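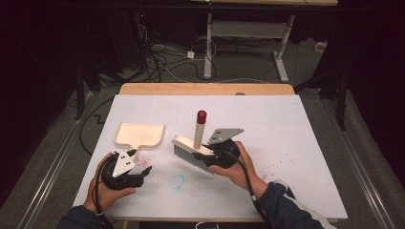

Brush and dustpan trial with the two hand-held grippers, brush in the right.

Hutelwood Workshop Group
Minutes of the May gripper meeting

In the chair: Rosalie Schnyder

The meeting opened at 2 p.m. Rosalie thanked everyone for coming in on a Wednesday, which she knows is a full day for most of the group, and said how pleased she was to have both makes of gripper on the agenda at last. The minutes of the previous meeting were agreed with one correction: the Akik order was for 200 finger pads, and we had written 800.

1. Sweeping task
We had a good long talk about the sweeping task. The people who have been holding the grippers like the upright handle on the brush, and would be sorry to go back to the flat one. There was some feeling that the dustpan is the harder half of the job, its handle being short and rather low to the table. Rosalie would like it tried with the handle turned toward the operator and then away, the same number of times each, before anyone decides it needs a thicker grip.

2. Akik or Radu
The comparison stands at 500 runs with the Akik pair and 513 with the Radu pair. The extra 13 were done before the finger pads were changed and will be left out of the table. Opinion on comfort was divided, and quite cheerfully so! Those with smaller hands preferred the Radu trigger, while the others found it tiring by the end of an afternoon. Everyone agreed that the Akik closes more smoothly on thin handles. No choice was made today, and we will come back to it once the wrist camera results can be laid alongside.

3. Cables
It was asked whether longer gripper cables could be had, so that an operator can reach the far side of the table without a tug at the wrist. Prodside has offered a longer set on loan, and the group was glad to accept. Rosalie will write to them and say thank you.

4. Controller settings
Left as they are until the comparison is finished. Please don't change the closing speed between sessions, however tempting it may be, and do write it on the run sheet.

5. Any other business
The run sheets are nearly used up. More will be printed, with a wider column for remarks, as several of us do like to write a good deal in it.

The meeting closed at 3:20 p.m.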